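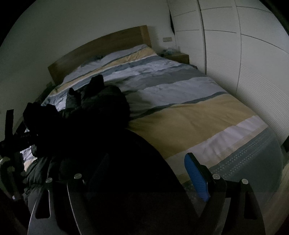

Unit 5: Thermal Insulation of Bedding

Course notes, Textile Performance. Prepared by Dilwyn Gittins.

5.1 Scope

These notes cover heat flow through quilts, duvets and blankets in still indoor air. Sleeping bags are left to the February block, where wind and compression under body weight are treated in more detail. Mattresses are mentioned only as a boundary condition.

5.2 Thermal resistance

Thermal resistance R is the temperature difference across a layer divided by the heat flux through it, in square metres kelvin per watt. Two other units appear in the readings:

1 tog = 0.1 m2K/W
1 clo = 0.155 m2K/W

For layers in series, resistances add. The sum is only approximate for real bedding, as an upper layer compresses the one beneath it and the trapped air between them varies with drape.

5.3 Where the resistance comes from

Most of the volume of a filled quilt is air. Fibre conducts better than still air, so its job is to hold the air in place and to intercept radiation. At very low fill density, radiation and air movement dominate and R falls. At high density, conduction through the fibre becomes significant. Between the two there is a broad optimum, and thickness matters more than fibre type.

Cover fabric contributes little to R directly. Its weave affects air permeability, and therefore how much warm air is pumped out when the sleeper moves. Dye and printed pattern can be ignored at these temperatures: most textile surfaces have an emissivity close to 0.9 in the far infrared, whatever their visible colour.

5.4 Moisture

Sleepers lose water vapour through the skin and breath. If vapour cannot pass through the cover, relative humidity under the quilt rises and the bed feels clammy well before the sleeper is too hot. Absorbent fibres such as wool and cotton buffer this for a time. Polyester does so very little.

5.5 Worked problem

A quilt has R = 0.93 m2K/W. The skin side is at 33 degrees Celsius and the outer surface at 18. Find the flux.

q = (33 - 18) / 0.93 = 16.1 W/m2

The rating is 9.3 tog. Edge losses and the mattress side are neglected.

5.6 Laboratory preparation

Bring the Mosilska data sheet and a calculator. Condition specimens for 24 hours before testing. Record thickness at 3 points on each specimen, then take the mean. Specimens labelled Skakari are washed; those labelled Mai are as supplied. Do not shake either set before measuring.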